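The Plate Rack Deserves Its Place

Print this article | E-mail to a friend
Shares 425 | Comments 6

In the country where I grew up, every kitchen had a rack for plates, and the plates lived in it. When I moved here I learned that many people consider this untidy. A plate should be dried with a towel and put in a cupboard, and the rack should be hidden under the sink. I have tried this for two years, and I respectfully disagree.

My first argument is space. A wire rack asks for one corner of the table and leaves the rest for bread, letters and elbows.

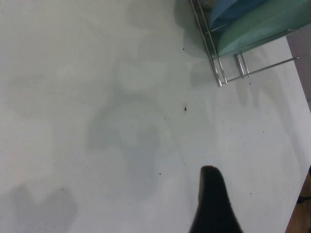

De Graaf wrote to this page that a rack on the table is only a cupboard for lazy people, and that dust will fall on everything in it. I accept the part about dust. But a plate which is used every day has no time to become dusty, and a plate which is not used every day should perhaps be given away.

My second argument is the stack. In a cupboard, the plate at the bottom is never chosen. We take from the top, we return to the top, and the same few become old before the others. When plates stand on their edges, each one can be taken without lifting its neighbors. A child can choose the green one or the blue one, and this small choice makes setting the table a little less boring.

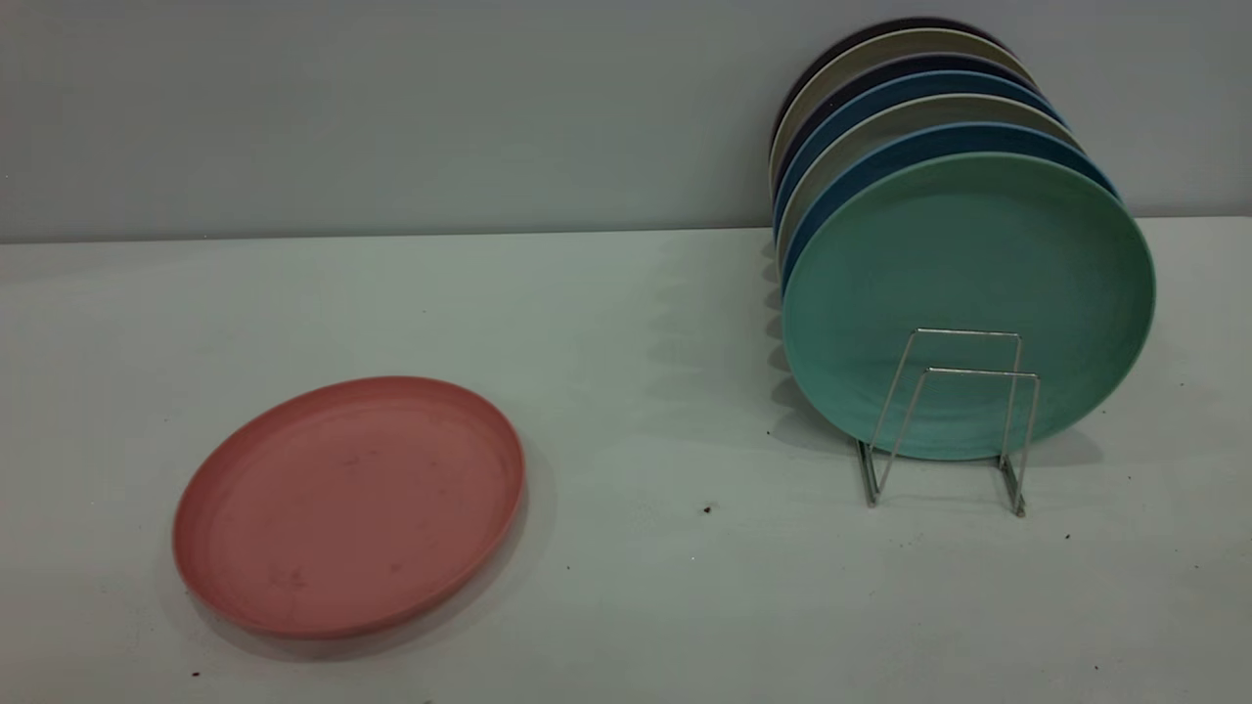
Seven plates in the rack and a pink one on the table.

I do not say that guests must admire it. I only ask that we stop hurrying to hide the rack when the doorbell rings.

Share | Print | E-mail

Related items
In defense of the small table
Why I stopped buying matching cups
Letters from October: towels or air?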